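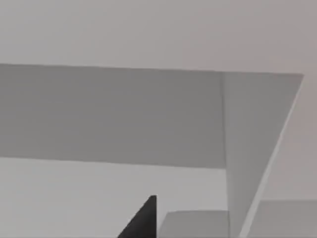
How does a robot learn to move its hand without bumping into things?

Before it tries in a real room, it can practice inside a computer. This kind of practice is called a simulation. It is a little like a video game, but a program is the player.

The program has a job called planning. First it asks: where is my hand now? Then it asks: where must it go? Between these 2 places there are many paths. The planner tests up to 600 of them and throws away each path that hits a wall or a shelf. From the paths that are left, it takes the shortest.

If the hand crashes in the simulation, nothing breaks. The program starts again.

Try it yourself! Put a cup under a table and close your eyes. Which path will your hand take?

Written by Maricruz Esquivel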